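Illura Residents' Dining Room Receives Refitted Tables and New Settings

Last updated: 25 July 2020

Search this site Enter keywords Go

The Illura housing association has completed the refitting of the shared dining room at its Dallomis building. The work covered the tables, the place settings and a number of small fixtures that had been reported as worn. The room is available to residents again during its usual hours, and the booking list for family meals has been reopened at the front office.

The project was approved last November, after residents asked that the existing wooden tables be kept and repaired. The association had first considered replacing all of the furniture. An inspection found that most of the tables were sound and that the main concerns were scratched surfaces and unsteady legs. A total of 17 tables were kept in service. Repairs to the legs were carried out by the firm of Śliwiński, which also supplied felt pads for the chairs.

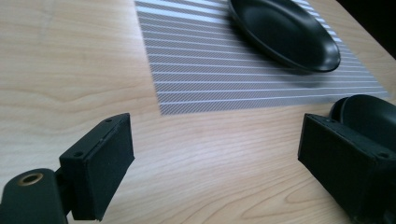 Place settings were chosen separately from the furniture, following a short trial in which residents were invited to comment on several patterns. The association asked for mats that could be left on the tables between meals and plates that would be easy to tell apart from those in the private kitchens. The gray and white striped placemat was preferred by the majority of those who replied, and it is shown with a black oval plate on one of the light wooden tabletops. The plates are intended for bread, fruit and cold dishes. They should be returned to the dining room cupboard after use and should not be taken to individual apartments.

Replacement mats are kept in the cupboard nearest the serving hatch. Residents who find a damaged mat are asked to leave it on the lower shelf and take another. Mats should be wiped with a damp cloth and laid flat. They should not be placed in the dishwasher or on the radiators.

The association spent $1,394 on mats, plates and serving items. A further $1,195 was set aside for small fixtures, including covers, hinges and brackets. Both amounts were met from the maintenance fund, and there will be no change to the monthly charge paid by residents.

The fixtures were reviewed after several reports of loose or damaged parts throughout the building. Each item was checked for cracks, worn edges and missing screws before a decision was made to clean it, repair it or order a new one. Parts that remain suitable for use are being kept in labeled boxes in the ground-floor storeroom, with their brackets attached wherever possible.
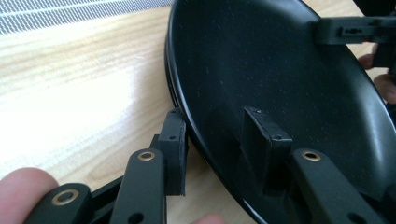

Inner face of a black oval cover with its hinged bracket arms, on a light wooden tabletop.

Cleaning of the remaining fixtures will continue over the next several weeks. Residents may notice that some covers are absent during this period. They are asked not to remove or adjust any bracket themselves, and to report loose parts to the front office in writing, giving the floor and the location of the item.

The dining room may be reserved for private meals of up to 20 people. Reservations must be made at least one week in advance and are limited to one each month per household. Tables may be moved together for larger parties but must be lifted when moved, and they must be returned to their marked positions at the end of the meal. Tablecloths are available from the Dika laundry service on request and are charged separately.

Hot pans and serving dishes should be placed on the trivets provided. Spills on the wooden surfaces should be wiped up promptly with a soft cloth. Abrasive pads and spray polish are not permitted on any of the tables.

A copy of the care instructions has been posted beside the dining room door, and printed copies may be collected from the front office. Comments on the new settings will be accepted until the end of November and will be considered when the next maintenance budget is prepared.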